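Search this site Search

Magazine > Making > Textiles > Features

Mending in Dultley: the darning club that outgrew its back room

January 2023

Got to Dultley late, missed the start, which turned out not to matter. The Erano darning club doesn't really start. People drift in with a bag, find a chair, thread a needle. By the time I'd got my coat off someone had handed me a grey sock with a hole in the heel you could put a fist through.

Wilfredo Mercado set the thing up in the upstairs room at Erano, a haberdasher's on the hill road. Four chairs, one lamp. He'd trained as a tailor, spent years altering wedding suits, got sick of it. "Nobody's happy in a suit," he told me. Mending was what he did in the evenings, for the house, so he put a card in the shop window and waited.

Six people came. Then eleven. Then the stairs were a problem, and in December the whole lot moved across the road to the old seed merchant's, long tables, decent windows, terrible heating. Bring a jumper. Preferably one with holes in.
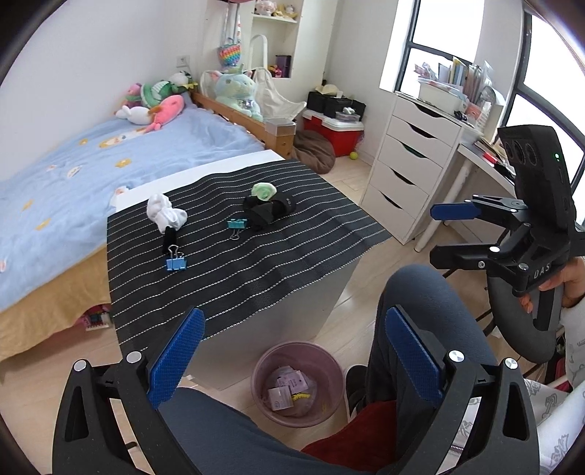
The club keeps a book. Every item that gets finished goes in it, with the date and the owner's initials and a word or two on the fault. 611 entries last year. Elbows mostly. Cuffs next, then a great run of pillowcases in spring that Wilfredo puts down to one very determined family. There's a christening gown in there, moth. There's a tent.

Usman Lodhi showed me the sock method, or tried to. Start well outside the hole, in the good fabric. Run your lines up and down, leave a tiny loop at each turn so it can shrink in the wash without puckering, then weave across, over and under. Mine looked like a squashed spider. His looked like nothing at all, which was the point, he said, though half the room would disagree with him.

Because there are two camps. The invisible lot match their thread in daylight, by the window, and will unpick an hour's work over a shade of navy. The visible lot want orange on grey. Ronaldo Bañez is visible and then some. He had on a brown cardigan with so many patches that I couldn't have told you what was cardigan. He does little sunbursts at the elbow. He thinks matching thread is a kind of fibbing. Usman thinks sunbursts are showing off. They sit next to each other every time and share a tin of pins.

Thread is the thing they all agree about. Old cotton if you can get it, but check it first. Pull a length between your hands, and if it snaps without a fight, bin it. Wool for wool. Never polyester on old linen, it's stronger than the cloth and will just cut its way out. Ikimura, the yarn people two streets down, let the club have their ends of cones, and there are boxes and boxes of the stuff, almost 4,000 metres of one particularly nasty mustard alone. It goes on the insides of pockets.
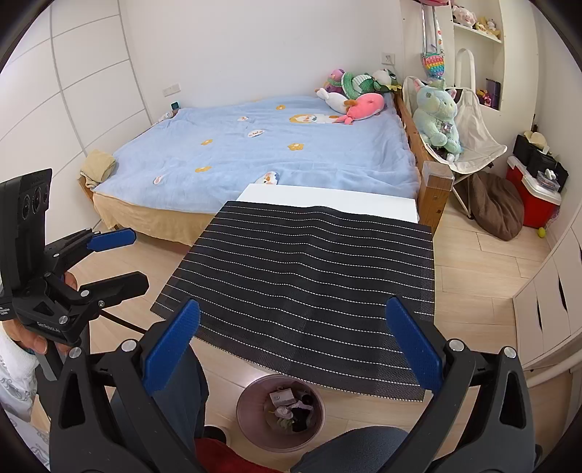
Stitching that's meant to be seen has rules too, as it happens, and Said Mahrous is the man for those. He teaches the running stitch end of things. Short, even, don't pull. His beginners do straight rows for a whole session before they are allowed a corner, and they moan about it. I told him I'd thought of it as the boring stitch. Look at things you've already got, he said. Thin white dashes in stripes across a black mesh mat, the sort of thing you'd never glance at twice, and it's the same idea, a pale line going in and out of something dark. Keep the gaps steady and the eye joins them up for you. Let them wander and it looks like a mistake even when it's holding perfectly well. He rules his lines in chalk. Ronaldo doesn't, obviously.

The other name you hear a lot is Lumanlan. That's the blanket. Bienvenido Dela Peña brought it in, his grandmother's, named for the house it came from, and it was in a state. Wool, checked, heavy as a dog. Moth down one side and a scorch in the middle the size of a plate. Wilfredo's first advice was to fold it up and love it as it was. Bienvenido said no. So it has it's own table now and whoever has ten minutes spare does a bit. 163 holes when they went over it with a lamp and safety pins. They're down to the last corner, and the scorch, which they're all putting off.

Money? Not much. A pound in the jar for tea. The rent was sorted by a sale of mended odds and ends which made £2,464, more than anyone had bet on, and a good chunk of that was Ronaldo's cardigans. Usman took that well, considering.

I finished my sock. Took the best part of the afternoon, and I'd sewn the front to the back at one point so had to cut it and go agian. The owner came to collect it while I was still there, put it straight on, and walked round the table in one shoe. A bit lumpy, she said, under the heel. Then she gave me the other one.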